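The Long Morning of a Two-Armed Cook

By half past six the lights are on at Inex, and Jaime Amaral is on his knees under a table with a flashlight between his teeth, following a black cable with one finger. He finds the spot he wants, presses it, grunts, and backs out. The cable is fine. It was fine yesterday too. He checks it anyway, and he does it before he has had coffee.

The table belongs to Boonchu, a kitchen cell that takes up one wall of the workshop in Hitimdale. It has two arms, a white one on the left and a white one on the right, each with a black gripper, and a job that any eight-year-old could describe to you: take the buns out of the steamer and put them on the plate. I had come expecting to watch the job. I ended up spending most of my visit watching what has to happen before it, and I can't remember when I've had a better morning.

Amaral trained as a machine repairer and spent years on packaging lines, the fast kind, where a fault means a hundred crushed boxes before anyone reaches the button. Boonchu is slow by comparison. It is also, he says, much fussier. "A carton is a carton. You know where the corners are. A bun has no corners and it's soft, and the one next to it is a little different."

So the setup starts at the soft end of the problem, with the fingers. The grippers came from Gunov, and they arrived with a factory closing force that was great for blocks and hopeless for dough. Amaral's first week with them was spent squeezing things. He has a notebook of it, 121 entries long, written in pencil: bun, force, opening, how long out of the freezer bag, and a final column that says only "ok," "dent," or "oh dear." The early pages are mostly "oh dear." He flips through them for me with real affection (there is a grease thumbprint on nearly every page) and stops at an entry from April with a box drawn around it. That was the first setting that held a bun all the way across without leaving a mark.

The force setting lives in software, but it depends on things that don't. Fingers bend. Pads pick up starch, which dries into a skin and changes the grip. A screw at the base of a finger can back off by a hair, and then the two tips meet a little off line, and the bun rolls as it's picked up. Amaral's morning check has 12 steps and five of them are about the fingers. He wipes the pads with a damp cloth and then a dry one. He closes each gripper on a strip of paper and tugs. He sights along the tips against a white card, one eye shut, like someone checking a pool cue.

Then come the arms. Each joint is run through a short, lazy stretch with nothing in the gripper, and he stands close and listens. I heard a hum. He heard, on the third joint of the right arm, "a bit of gravel," which turned out to be a cover plate buzzing against its neighbor. He snugged the screw, ran the joint again and nodded. I still heard a hum.

After that he sets the table, and I do mean sets it. The steamer goes in the middle. The plate goes to its right and the lid lies to its left, flat, well clear of the basket. He has a homemade template for this, a sheet of plastic with cutouts, which he lays down, uses and takes away again. Could the robot cope if the plate were an inch off? Sure, it looks for the plate before it moves. But when something goes wrong Amaral wants to know it wasn't the plate. He learned that on the packaging lines, where half of every repair was finding out who had moved what.

The basket gets more attention than anything else on the table. It's shiny, it's full of little holes, and its rim stands up all the way around, so a gripper has to come down inside it without touching steel. Early on, the left edge of the basket was the trouble spot. To reach a bun there, the right arm has to stretch over the others with its wrist held nearly upright, and the first path Amaral taught it clipped the rim every few tries. You could hear the tick from across the room. He fixed it by raising the approach and making the last part of the descent slower, and then he did the very unglamorous thing and watched it go up and down 100 times. I asked if he got bored. He looked puzzled by the question!

There is a recovery drill as well. If an arm stops partway, nobody yanks it. He opens the gripper first, lifts straight up until the fingers clear the rim, and only then swings the arm away. He has this written on a card taped inside the tool drawer in letters big enough to read without glasses, and new people at Inex have to do it three times in front of him before they're allowed to run the cell alone.

Around nine he finally got his coffee, dropped the buns into the basket and let Boonchu get on with it.

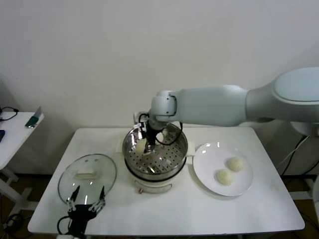
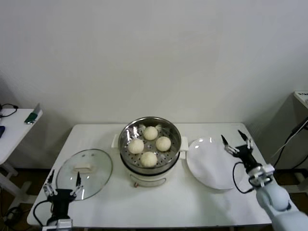
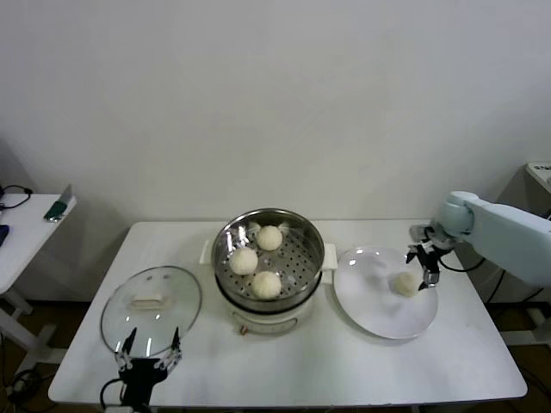

Cables are the subject Amaral will talk about longest if you let him, and I let him. On most of the machines he has repaired, the motors and gears outlived the wiring by years. A cable that's too tight pulls at its connector each time the wrist turns, and one that's too loose will find something to hook. He had the right gripper's cable too short at first, and the connector started dropping out on the far reaches. Then he had it too long, and it swept the plate. The black loop hanging beside that gripper is his third try, and with the fingers closed on the bun at the left side of the basket it still has a curve left in it, which pleases him no end. He marks the sleeve with a dot of paint pen where it leaves the clamp. If the dot has crept, the cable has crept, and he resets it before anything else moves.

The end of the day is shorter. The basket and plate go to the sink, the pads get their two cloths again, and the arms are parked with the grippers open so the fingers aren't under load overnight. He writes one line in the notebook. While I was there he was also cutting a fresh pair of pads from a sheet of rubber, using the old ones as a pattern and holding each up to the light to compare the edges. He plans to fit them next week and start the squeezing again from the beginning, with a new pencil and a bag of buns he hopes no one takes home for lunch.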